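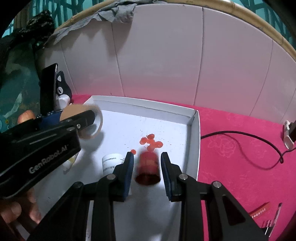
読了目安:8分

2022年8月 金曜、夜

引っ越しの準備。進まない。暑い。窓を開けるとセミ、閉めると蒸し風呂。エアコンは朝から変な音がするので、つけたり消したり。どうせ置いていくエアコンだし修理を頼む気にもならない。大家さんには言わないといけない。メモ。

朝、役所。転出届。先週行ったら昼休みで窓口がひとつしか開いてなくて、あきらめて帰ってきたので再挑戦。今日はすぐ呼ばれた。新しい住所の番地を書き間違えて書き直し。まだ自分の住所という気がしない。マンション名も長い。カタカナだらけで、枠からはみ出した。窓口の人は慣れた感じで「はみ出して大丈夫ですよ」。印鑑は持っていったのに使わなかった。国保のほうは別の階。階段で上がったら息切れ。運動不足。

そうだFitden。ジムの退会、月の前半までに言わないと翌月分も取られるとかで、電話したらもう締め切りを過ぎていた。くやしい。九月分は払うことになる。ほとんど行ってないのに。春に張り切って入って、プールに何回かと、あとはお風呂。お風呂はよかった。ロッカーに置きっぱなしのサンダルを取りに行かないと。まあ九月分を払うなら九月のうちに一度くらい電車で行ってもいいか、と思ったけど行かないな、絶対。

昼はそうめん。昨日もそうめん。乾物の棚を空にするまで続く。干ししいたけ、高野豆腐、正体不明の豆。豆は袋に何も書いてなくて、水につけてみた。明日わかる。めんつゆが先に切れそうなので、そこは買うか迷うところ。買ったら残る。残ったら運ぶ。醤油でいくか。

午後、台所の上の棚。ここがひどい。結婚式の引き出物の大皿、箱のまま。誰の式だったか思い出せない。たぶん従姉の。包み紙を開けたら青い魚の絵で、意外と好き。使えばよかった。今度の家では使う、と書いておく。土鍋は二つあって、片方はふたがない。ふたのないほうをずっと取っておいた自分がわからない。ふただけいつか出てくると思ってたのか。出てこなかった。処分。

母から電話。長い。引っ越しそばはどうするのかという話。今どきやらないよと言ったら、じゃあタオルは、と来る。タオルも配らないよ。でも両隣と下の階くらいは挨拶に行きなさいと言われて、それはまあ、そうする。何を持っていくかでまた揉める。お菓子がいい、いや好みがあるから洗剤がいい、いや香りが苦手な人がいる、で、結局決まらないまま父が畑から帰ってきて電話終了。きゅうりが採れすぎて困っているらしい。送ると言うので、引っ越してからにしてと頼んだ。今きゅうりの箱が届いたら泣く。

それから本。ここで完全に手が止まった。わかってたこと。古い文庫を開いたら最後、床に座ってずっと読んでしまったた。学生のときに線を引いたところが全部どうでもいいところで、恥ずかしい。なんでここに線を。余白に「なるほど」と書いてある。何がなるほどなのか。途中でレシートが挟まっていて、Marulandaのだった。駅の向こうの、階段を下りていく喫茶店。まだやってるのかな。コーヒーとチーズトースト。あのころは週に何度も行って、レポートを書くふりをしていた。店の奥に古い柱時計があって、ずっと遅れていた。マスターは直さないで、お客が時間を聞くと自分の腕時計を見て答える。あれ好きだった。

引っ越す前に一回行こうと決めて、そのまま行ってしまった。片づけの途中なのに。夕方、サンダルで。

やってた。メニューが新しくなって、チーズトーストは小さくなって値段が上がっていた。柱時計はなくなっていて、そこに観葉植物。マスターはいなくて若い人がひとり。聞けばよかったけど、聞けなかった。隣の席のおじいさんが将棋の本を読んでいて、ときどき指だけ盤の上みたいに動かす。つられて見てしまう。コーヒーの味は覚えてるのと同じような、違うような。正直わからない。帰りに商店街を端まで歩いた。豆腐屋はシャッター。花屋の前にほおずき。買いそうになって、我慢。増やしてどうする。

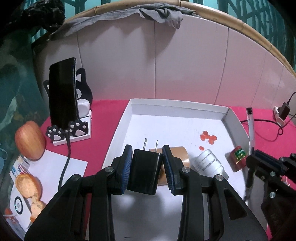 で、帰ったら階段のところでチャベスさんに会った。上の階のアルヌルフォ・チャベスさん。もう長いこと上下で暮らしてるのに、ちゃんとしゃべったのは数えるほどで、たいていは天気の話と、ゴミの曜日の話。引っ越すんですと言ったら「えっ」と大きな声を出されて、こっちがびっくりした。どこに、いつ、なんで、と聞かれて、仕事の都合で、海のほうに、月末に、と答えた。そしたら、夜のギターうるさくなかったですか、ずっと気になっていた、と。うるさくなかったです。本当に。日曜の夜に聞こえてくるの、けっこう好きだった。同じ曲の同じところでいつも止まるので、こっちも鍋を洗いながら、あ、また止まった、と思っていた。それを言ったらものすごく笑って、あそこは指が届かないんです、と左手を広げて見せてくれた。もっと早く話せばよかったなあ。こういうのはいつも最後になってから。

廊下で立ち話してるあいだに蚊に刺された。足首。かゆい。

夜、引っ越し屋の見積もりの比較。Tredulora引越センターがいちばん安いけど、時間の指定ができない「フリー便」。朝かもしれないし夜かもしれない。夜に着いてベッドがないのはきつい。でも安い。もう一社は感じのいい人が来て、でも高い。感じのよさにお金を払うかどうか。ヤンリンに相談したら即答で「安いほう」。あの人は引っ越しの達人で、上海からこっちに来てからも何度も越している。家具は持たない、気に入った鍋と布団だけ持っていく、が持論。まねできない。私の場合は本があるから。と言ったら「その本、また読むの?」と聞かれて返事に詰まった。読むよ。たぶん。

その流れで、崔艶玲という名前の話になった。役所でYanling Cuiとローマ字で書いたり漢字で書いたり、窓口ごとに違うから、郵便局の転送届でいつももめるらしい。ポストに名前を二通り貼ってあるんだって。私は名字が平凡なので、前の住人と同じで、その人宛てのダイレクトメールが何年も届いたことがある。釣り具のカタログ。興味もないのにけっこう読んだ。ルアーの名前に詳しくなった。あれはあれで来なくなったときにさびしかった。転送届、私もまだ出してない。明日。絶対明日。

風呂場の掃除。Clellnessというカビ取りを買ってみた。薬局で300円引きだったので。においがきつくて換気扇を回しても目がしぱしぱする。タイルの目地は白くなった。ゴムのパッキンはだめ。何年も見ないふりをしてきたので仕方ない。敷金、どのくらい戻ってくるんだろう。柱に傷があるのは入居したときからで、写真を撮っておいたはずなのに、それが見つからない。昔の携帯の中か。その携帯はどこ。探し始めたら夜が終わるのでやめた。

やめて、また本。児童書の段。これは手放せない。姪にあげるという手もある。でも姪は今、恐竜しか読まない。ティラノサウルスの腕が短い理由を電話で延々説明してくれる。説によって違うんだよおばちゃん、と。その「説」という言葉をどこで覚えたのか。かわいい。恐竜の出てこない本は送っても開けてもらえなさそうなので、保留の箱へ。保留の箱がもういっぱい。保留の箱が二箱めに入った時点で負けな気がする。

あと手紙。靴の箱に入ってた。祖母からのはがきが何枚も。字が大きくて、だいたい天気と食べ物のことしか書いてない。「柿がなりました。おくります。体をだいじに」。それだけ。柿が届くたびに食べきれなくて職場で配ってた。今あの柿の木はどうなってるんだろう。家は叔父のものになって、庭は駐車場にする話があったはず。母にさっき聞けばよかった。聞いたら長くなるから、それはそれで。十一月になったら一度行ってみようか。なってれば採って帰る。なってなくても、まあ、墓参りにはなる。

はがきは読み直して全部元の箱に戻した。捨てるものゼロ。今日いちばん時間がかかったのに荷物は一つも減っていない。

カーテンも問題。新しい部屋は窓の高さが違うらしくて、不動産屋のくれた図面には寸法が書いてない。担当の人に聞いたら「測ってきましょうか」と言ってくれて、そのまま連絡なし。催促しずらい。でも初日からカーテンなしで寝るのは嫌だな。東向きだというし、朝がまぶしそう。とりあえずシーツでも吊るすか。学生のときそれをやって、隣の人におばけかと思ったと言われた。

海のほう、と人には言っているけど、地図で見ると海まではけっこうある。自転車で行ける距離なのかどうか。坂があるかどうかは地図ではよくわからない。不動産屋は「海風が入りますよ」と言っていた。洗濯物がべたつくということでは。内見の日は曇りで、風もなくて、近所のパン屋が休みだった。そのパン屋がずっと気になってる。貼り紙に「くるみ、焼けました」とあった。休みなのに。前の日の貼り紙だろうけど、あれで決めたところがある。家賃とか駅までの道とかいろいろ比べたくせに。

仕事の引き継ぎもまだ途中。来週、資料を作らないと。誰が読むのかわからない資料がいちばん書きにくい。「このファイルは毎月上書きします」と書いて、なぜ上書きするのか自分でも知らないことに気づいた。前任の人に言われたとおりやってきただけ。その人も前の人に言われたんだろうな。送別会は断ったけど、昼に蕎麦でもという話になっている。蕎麦。母に言ったら喜びそう。

もうこんな時間。明日やること。郵便局、粗大ごみのシール、大家さんにエアコンの件、Treduloraに電話(フリー便でいい。もういい、決めた)、サンダル、めんつゆ。あと豆を見る。

上からギター。金曜なのにめずらしい。さっき話したからかな。例のところで止まった。もう一回。また止まった。

足首まだかゆい。ムヒはもう箱の中。どの箱だ

このページを印刷する | メールで送る

お問い合わせ | © 日々のこと 無断転載はご遠慮ください | ページの先頭へ戻る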